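Goods Inward, Unit 3: Opening Cartons
Handout, course tutor Valdis Uibo

Read this before the practical. Last term's group read it afterward, in the first-aid room.

3.1 Before you cut
Check the label against the delivery note. If the note says Cokard and the label says Sarkar, put the knife away and go find Remo Steiner – he has seen worse. Long cartons stay on the floor. You go down to them; they don't come up to you.

3.2 The cut
Work from the near end. One hand has the knife, the other lies flat on the lid, off the seam, and holds the carton still. Keep the blade shallow. Tape is thin, and whatever Tesport packed under it is usually the expensive part. Fingers creep toward the seam when you concentrate, so look at them now and then.
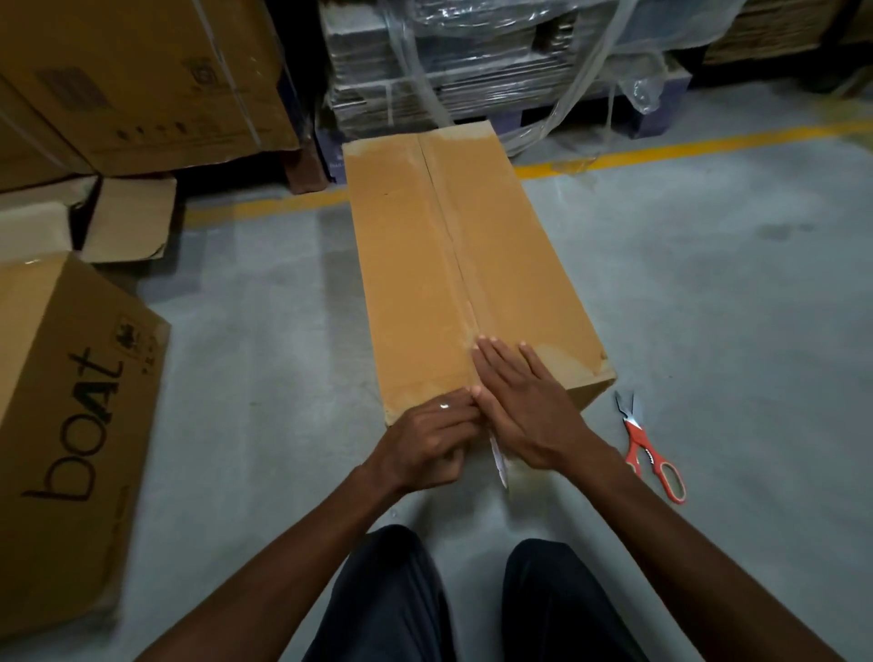
3.3 Scissors
Fine for straps and string. On a taped seam they are a slow way to ruin a pair of scissors. Put them down where you won't kneel on them.

3.4 After the cut
Close the knife before you lift a flap. Write the carton number on the sheet, all of it: "564" and "the long one" are different entries, and only the first gets the Dedatley account credited.

For next time: read Unit 4, and bring your own pen.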